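Best way to wrap odd-shaped gifts for a basket?

Posted by Naheed Rind

Hi all! I'm putting together a gift basket for my aunt and I'm having so much fun with it, but I'm stuck on the wrapping. The things going in are all awkward shapes, narrow on top and fat at the bottom. Paper tears on me every single time. Is the shiny plastic film any good? I need it done by Friday.

vinach_crafts
381 posts

Yes, go with the film! I love the stuff. It bends around anything, and you don't need to be neat, the crinkles are half the charm. Cut a square much bigger than you think you need, set the gift in the middle, pull all four corners up and twist hard. For a two-part shape, twist a thin strip of film into a cord and tie it around the wider part so everything stays snug.

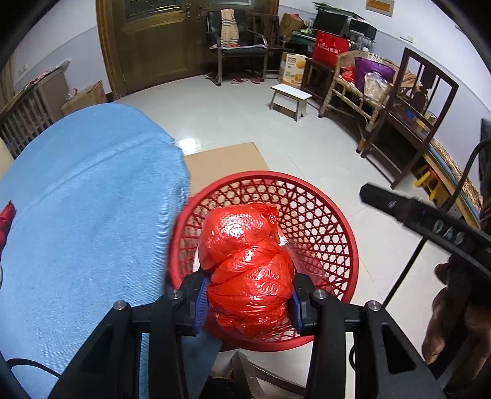 Red film in a red basket is my favorite combination, especially the round plastic baskets with the open weave. Small things can slip through those holes, so lay a circle of tissue in the bottom first. Put the heaviest piece in before anything else and turn it until it sits without rocking. Then build around it! I do mine on the floor with flattened cardboard down, much kinder to my back than the kitchen table (your knees may disagree).

One more thing, go easy on tape. It shows on shiny film, and a good tight twist holds by itself. Please come back and tell us how it went!

Ovska
123 posts

Film is fine. Get a whole roll, the folded sheets have crease lines that never come out. Sharp scissors too.

rana_b
2,000 posts

I just use a dish towel and a ribbon lol. Works for jars anyway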